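Most people in Praltstead couldn't tell you where Forkport is, and they have no reason to. It's a rail siding, a crane and 24 acres of gravel, an hour down the county road. But nearly everything on the shelves of our hardware store comes through it, and so does the feed for the dairies and the chlorine for the water plant. In May the siding closed for repairs. It stayed closed for 30 days.

I think we learned the wrong lesson from that month. The talk at the diner and in the letters column has been about the railroad, and whether it should have given more notice. It should have. Two weeks is too short for a feed mill to line up trucks. Still, a siding needs its ties replaced now and then, and a better letter from the railroad would have left us with the same single track.
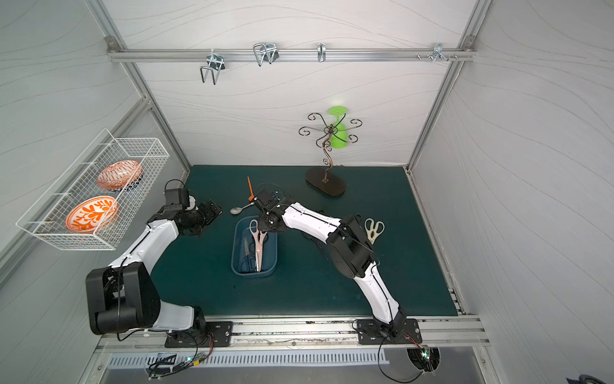 What we lack is a second way in. Until the late eighties there was one. The Mersha spur ran up the east side of the valley and ended behind the old cannery. It was slow and it flooded, and when the cannery shut, the county let the right-of-way go to brush. The grade is still there. So are both bridges, though one needs a new deck.

Vondex, the freight company that runs the crane at Forkport, has said it would operate a small transfer yard on the Mersha side if the county rebuilds the line. I don't love public money going into something a private company will profit from. I would want the lease in writing, with a fee per car and a clause that keeps the yard open to other carriers. Those are ordinary terms and the county attorney can draft them. 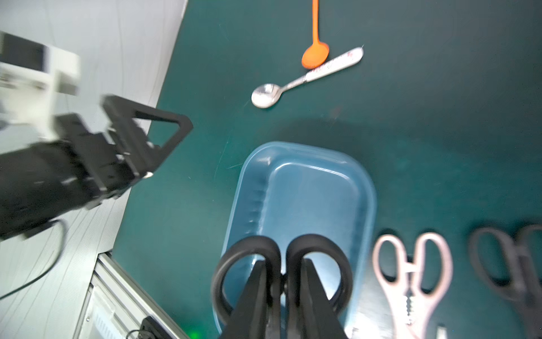 The objection I hear most is cost, and it deserves a real answer. We already pay. During the closure the feed mill trucked everything in from the state line, and dairy farmers saw the surcharge on every ton. The water plant got down to nine days of chlorine. Prices at the grocery went up and some of them haven't come back down.

Others say trucks can fill the gap. They did, for a month, on a road with two narrow bridges and a school at the bottom of the grade. I wouldn't want to try it in January.

The county has a road and rail fund that gets spent mostly on resurfacing. Measure 603 would let part of it go to the Mersha line. I plan to vote for it, and I'd ask the commissioners to publish the draft lease before the ballots are mailed.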